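Flowers by subscription, arms included

The founder of Okutby would like it known that she does not hate florists. She used to be one. What she hates is the part of the job that happens before the doors open, when somebody has to put several hundred stems into vases for hotel lobbies that will not look at them.

Her answer is Trernasden, a two-armed tabletop setup the company rents by the month. It arrives in five crates. The brochure promises installation in a morning. "It was a long morning," she says of the first one.

The arms come from a supplier, Hudec, and the software is Okutby's own. She is frank about what you get for the money. A trained person can fill a vase in the time it takes Trernasden to think about a stem. "But it doesn't go home at 6," she says, "and it has never told me about its divorce."

Tulips are the current obsession. They bend and they bruise, and customers want them anyway. The gripper has to come down on either side of a thin stem and close without crushing it – a matter, she says, of about 2 millimeters and a lot of swearing. 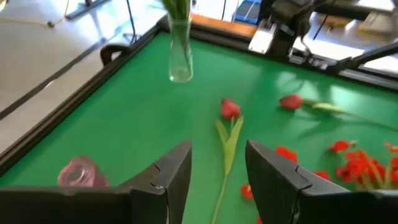
What it costs, and who is paying

She won't give a price, except to say it is less than a second van. Three shops have signed up so far. One, Skastovance, sent its unit back in January and then asked for it again before Mother's Day.

Did they say why? "They said they missed it. I think they missed the discount."

Roses are next on the list. She has been putting them off on account of the thorns.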